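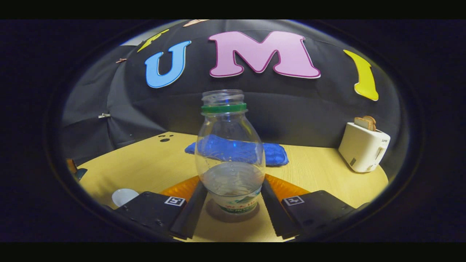 Vasard flatworm

The Vasard flatworm is a small marine flatworm of the order Polycladida, named after the Vasard reef, where it was first collected. It lives in shallow tropical water, mostly on the undersides of coral rubble and on the shaded walls of reef channels. Like other polyclads it is often mistaken for a sea slug, though the two groups are not closely related. Sea slugs are mollusks; polyclads have no gills, no shell at any stage of life and no heart.

Description

Adults reach a length of 38 millimeters. The body is oval and very thin, with a ruffled edge that ripples when the animal moves. The upper side is cream to pale yellow, crossed by a single dark line from head to tail, and the margin is deep violet. Young animals lack the violet margin and are nearly transparent. Two folds at the front of the body, called pseudotentacles, carry small clusters of eyespots. A second cluster lies above the brain.

The mouth is on the underside, near the middle of the body. It leads to a folded pharynx that can be pushed out over food. There is no anus, and waste leaves the body through the mouth.

Distribution and habitat

The species is known from the Vasard reef and from the outer side of Dobre Island. It has been found at depths from 7 to 38 meters. A report from the Flirkero Bank, farther north, rests on one photograph and has not been confirmed. Animals are usually found alone. They stay under cover during the day and are hard to find without turning over loose coral, a practice that is restricted at both sites.

Feeding

The Vasard flatworm feeds on colonial sea squirts. It spreads its pharynx over a colony and takes the individual zooids one at a time, leaving the tough outer tunic behind. In tanks it has refused sponges, bryozoans and dead fish – the foods most often offered to captive polyclads.

Reproduction

As in nearly all polyclads, each adult has both male and female organs. Eggs are laid in a flat, tightly coiled ribbon on the underside of a stone. One ribbon kept at the Zallwood Marine Station held 684 eggs, of which 85 failed to develop. The larvae swim freely and have lobes edged with cilia, which are absorbed before the animal settles. How long the larval stage lasts in open water is not known.

Discovery and naming

The first specimens were collected in August by Sarita Bisht during a survey of sea squirts on the Vasard reef. She took them for a color form of a more common species. Unnur Baldursdóttir later sectioned two of the animals at Zallwood and found differences in the male reproductive organs, the feature on which most polyclad species are separated. Their joint account was published on 28 March 2019. It placed the animal in the family Pseudocerotidae, but left the choice of genus open until genetic material from Dobre Island could be compared.

Conservation

The species has not been assessed. Its known range is small, and damage to coral rubble by anchors has been recorded on the Vasard reef.

See also

Polycladida
Pseudocerotidae
Dobre Island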